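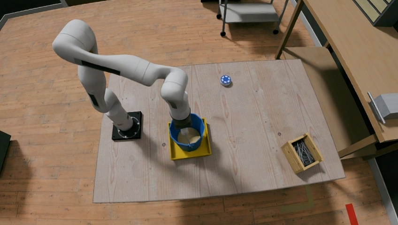 The arm reaches into a blue bucket in the simulated workshop at Vamstead.

The fault that halted work on the Lestley sorting cell last September first appeared in simulation, where it was overlooked.

Engineers at Vamstead had run 1502 trials of a single task: lower the gripper into a bucket, close it and withdraw. In six of them, the wrist continued downward after the fingers should have met resistance. The software recorded each as a completed pick.

"The score was correct by its own rules," said Chae-won Shin, who led the review. "The rules did not ask how hard the gripper was pushing."

On the physical cell, the same motion bent a fingertip and tripped the emergency stop. No one was hurt. Seung-woo Shin, the safety manager, ordered the cell shut down and the logs preserved.

The review traced the error to a contact threshold - set at 50 newtons in one file and 70 in another. Both files now draw on a single value, and any trial that exceeds it is marked as failed. The cell remains limited to reduced speed.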